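We use cookies to remember your settings. OK

Giving up the car, two months on

I sold the car in November. It had cost me 587 pounds at its last service and I was using it for one thing, the weekly drive to my mother's in Drurnow. The bus does that trip in 11 stops, so I thought I would try it for the winter.

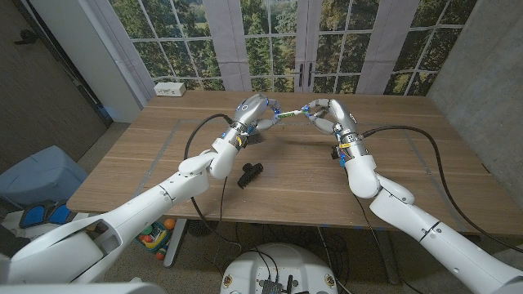

What the bus is like

Mostly fine. The 149 leaves from outside the chemist and is late when it rains. I take a flask. Bijan Daneshvar, who used to share lifts with me, still thinks I am mad and has said so twice.

The return is harder – the last one goes early, and my mother likes to start a new conversation when I have my coat on.
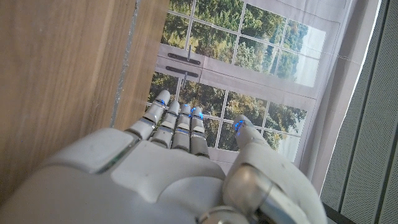
Shopping was what worried me most. I now go twice a week on foot and buy less each time. Potatoes and milk never go in the same trip. With two full bags my hands stiffen up, and by the hill I would swap them for that white and silver one, with its slim metallic bands at the joints. A rucksack has helped more than anything.

I have put 200 pounds aside for taxis and have not touched it yet. I'll see how February goes.

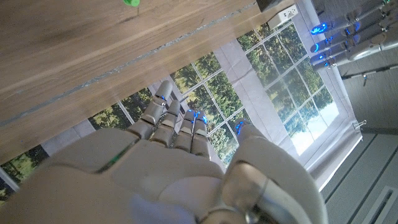
Grey hand, wooden tabletop, printed windows behind.

Last updated: January 2022

Contact | Back to top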